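I said I'd write up the student robotics project once it had something to show. It's March, it has a bench and two arms, so here goes. Long one, mute me if you need to.

**1/** Background for new people. I'm the outside reader for a senior project team. Four terms ago I'd have called that an honor. Now I call it being copied on everything. The project is named Rarier. I've asked what it means and got two different answers.

**2/** The pitch: a two-arm robot that tidies shoes. Pick them up, pair them, set them side by side with the toes facing the same way. The students call it a "household manipulation benchmark." I call it putting shoes away, and I think they should too.

**3/** My first objection, sent in writing, was that shoes are a cute choice. Cute choices get applause at demo night and they let you skip the question of whether the method works on anything else. Bit-na Bae, the team lead, wrote back one line: "Have you tried picking up a sandal with two fingers?"

**4/** I have now. At my kitchen table, with salad tongs. Fine. Point to Bae. A sandal has an open end and a strap that gets in your way from most angles, and it likes to slide away from you when you push on it.

**5/** My second objection is about the numbers. The proposal promised 200 demonstrations, meaning a student drives the arms through the whole job 200 times and the software learns from the recordings. Then the plan is to report a success rate on 5 test layouts.

**6/** 5! You can't tell me much with 5. One lucky grab and your score goes up by twenty points. I asked for 60. They said 60 would eat the whole schedule. I said then the schedule has a problem, and we all got quiet on the call.

**7/** Anyway, I asked for a look at the bench, and I'll share it, since the last time I complained about this project three of you accused me of never having seen the thing.

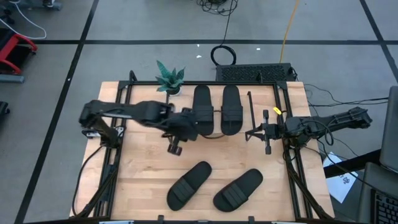
*Four black slides, two arms, nothing in the grippers. The far pair is close to parallel. The near two are lying on the diagonal.*

**8/** My gripe with this layout: all four are black slides with the same kind of ribbed strap. If you want me to believe in "pairing," give me two kinds of shoe. Otherwise the robot only has to line up whatever is nearest, and I could get that out of a much dumber program.

**9/** Also, black arms, black rails, black shoes. The wood is light, so maybe the cameras cope. But I'd like to see one run with white sneakers before anybody writes the word "general" in a report. I've flagged that word twice in the draft already.

**10/** Someone will ask about the plant at the back. I have no notes on the plant. Leave it in. If the software falls over when there's a plant on the bench then it was never going to survive a hallway.

**11/** The money, since people always ask. The team has 2,000 dollars for parts and travel. The arms belong to the department. Most of the budget went on spare fingers and cables, and what's left is supposed to get them to the spring showcase. I've seen the spreadsheet. It's tight but I couldn't find anything silly in it.

**12/** Declan Geraghty, who runs the course, thinks I'm being hard on undergrads. His view is that they've learned calibration, logging and how to share one setup without fighting over it, and that the shoes hardly matter.

**13/** I agree with about half of that. Learning to log your runs is worth a grade. But the title page says "robust bimanual shoe organization," and if you put "robust" on the title page I'm going to go looking for it.

**14/** What I've asked for before I sign anything:

- a count of every failed run, including the ones where someone stopped it early
- one left/right test where the shoes start swapped
- a second style of shoe, any style, I'll mail them mine
- the raw video of at least one full attempt, no cuts, normal speed

**15/** That last one matters most to me. Every student robot video I've been sent this year was sped up, and the label telling you so was in tiny gray type in a corner. Play it at normal speed. If it takes four minutes to move a sandal, I'll sit there for four minutes.

**16/** Bae has agreed to the failure count and the uncut video. The swapped start is "under discussion." No word on the second style of shoe, and I did offer a size 11 loafer.

**17/** Do I think it'll work? On slides, on this bench, with these lights, probably most of the time. On your shoes, by your front door, no. I'd be happy to be wrong and I'll post the results here either way.

**18/** Replies are open. If you've run a student project with a test set bigger than 5, tell me how you found the hours, and I'll pass it along to the team.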